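客厅整理入门 第三讲讲义:沙发和靠垫

上周讲完了茶几和遥控器那一堆零碎,这周终于轮到沙发啦!我自己最喜欢这一讲,沙发收拾好了,整个客厅一下子就精神起来,哪怕餐桌上还摊着没洗的杯子(别学我)。

先说作业。交上来的客厅平面图我都看了,画得很好,只是好几位同学把沙发画成一个长方形就完事了。请补上三样东西:扶手、窗户的方向、旁边的小桌子或者落地灯。后面讲靠垫摆放的时候全要用到。没交的同学,Monday 之前发给 Thandeka Sithole,这学期作业都归她收。

一、先看地上

我的习惯是进门先低头。靠垫最爱往地上跑,有的滑下去,有的被人拿来垫腰、垫脚,看完电影就留在那儿了。地上的东西不捡起来,后面吸尘、摆位都没法做。捡的时候顺手拍两下,翻过来看看背面有没有沾上地毯的毛。浅色的靠垫放在浅色地毯上特别容易漏看,我有一回找了半天,它就靠在沙发脚边!

再看扶手。搭在扶手上的靠垫算不算归位?课上大家吵得很热闹,我的答案是不算。搭着是好看,随意嘛,可是人一坐下胳膊一碰,它又下去了。
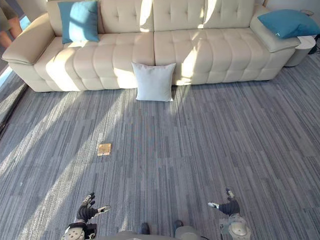 回到顺序上来。我一般这样走:地上的先捡,扶手上的再拿,最后才动已经靠好的那几个。很多人反过来,一上来就把靠背上的摆得端端正正,等捡起地上的发现没地方放,又得重来一遍。我教了这么多期,自己在家还是会犯这个毛病,唉。

二、拉扣沙发怎么清

这种带拉扣、一格一格鼓起来的皮面沙发,坐着真舒服,收拾起来也真费工夫。饼干渣全藏在格子和格子之间的缝里,还有扣子旁边那一圈小坑。吸尘器换上软毛扁嘴,顺着缝走,先竖后横,手要轻。扣子周围我喜欢用旧的化妆刷扫(洗干净晾干的!),扫出来再吸。

擦皮面用微湿的软布,拧到滴不出水,擦完马上用干布跟一遍。清洁剂先在看不见的地方试一小块,等它干透了再决定用不用。我手边常备一瓶 Griment 的皮革乳,你们用别的也行,看清楚瓶子上写的适用皮种就好。

窗户大的房间还要留意太阳。浅色皮面晒久了会发黄发干,中午那阵子把纱帘拉上,靠垫也隔一阵子换换位置,免得一边晒褪了色,另一边还新崭崭的。

三、拍松和归位

好了,重头戏。靠垫压扁了怎么救?两只手各抓一边,往中间挤,松开,转个方向再挤一次,里面的填充就慢慢散开了。别只抓一个角甩,缝线受不了。毛毡感的、表面有点绒的面料,挤之前先看看有没有沾着小线头小碎屑,拿粘毛滚筒过一遍,不然越揉越往里钻。

挤完以后提起来,两边托住,让下面的角自然垂着,轻轻抖一抖,再放回去。
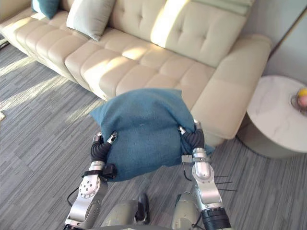 图二 从两侧夹住蓝绿色靠垫提离地面,中间挤得鼓起来,下面两角垂着;灰白色那个靠在沙发靠背上

放回去的时候我讲究一个“先深后浅”:深颜色的靠外,贴着扶手那一侧,浅颜色的往里挨着它。浅色沙发配一两个蓝绿色的靠垫就很出彩了,多了反而乱。两个同色的可以一头一个,也可以都挤在一头,另一头空出来给人躺。我家是后一种,因为我要躺(理直气壮)。

角要不要对齐?Skollow 校区那班的同学特别爱把靠垫立成菱形,尖角朝上,拍照是漂亮,可是靠上去硌腰。平时过日子,方方正正立着就行,底边往座面里推一点,别悬在边沿上。

四、沙发周边

旁边有小圆桌的,桌面擦一遍,再看看靠垫的角有没有垂到桌子上方,真摆了水杯就危险了。沙发后面的电线也顺一顺,拿魔术贴扎带松松地捆起来,别压在沙发腿底下。地毯最后吸,从里往外退着走,这样不会留脚印。

课堂练习

两人一组,用教室里那张旧沙发。一位把靠垫随便放,地上、扶手上都可以,另一位按地上、扶手、靠背的顺序归位,做完交换。限时 20 分钟,清缝也包括在里面,别光顾着摆靠垫哦。

课后作业

在自己家里整理一次沙发,前后各拍一张,站在同一个位置拍。再写几句话,讲讲你家靠垫最常跑到哪里去。家里没有沙发的同学,拿床头的枕头做也可以。

下一讲是毛毯和盖毯,请每人带一条来,大小不限,Hestthorpe 校区的同学记得教室换到 24 号了。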